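Communiqué de presse, 28 octobre 2019

Je vous l'avais promis au printemps, et ça y est, on ouvre les tiroirs ! Dès février, la galerie Stendthorpe accroche 300 affiches lithographiées de l'entre-deux-guerres, dont 16 projets à la gouache de l'atelier Massawe que je n'avais jamais vus encadrés (et je les couve depuis longtemps).

Mon chouchou reste l'annonce pour les thés Tasel : un aplat ocre, trois mots de lettrage et ce petit rouge sur la tasse, quelle retenue !

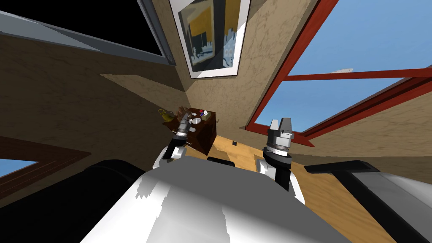
Vue de synthèse : un torse blanc, deux bras et un petit meuble dans l'angle.

Octavio Zúñiga signe le catalogue, imprimé par Ostwood sur un papier mat dont je suis un peu fou. Il a épluché plus de 3 000 épreuves pour l'écrire, et on se chamaille encore sur deux attributions.

Visuels presse et visites sur demande à l'accueil de la galerie. Venez, je fais le café.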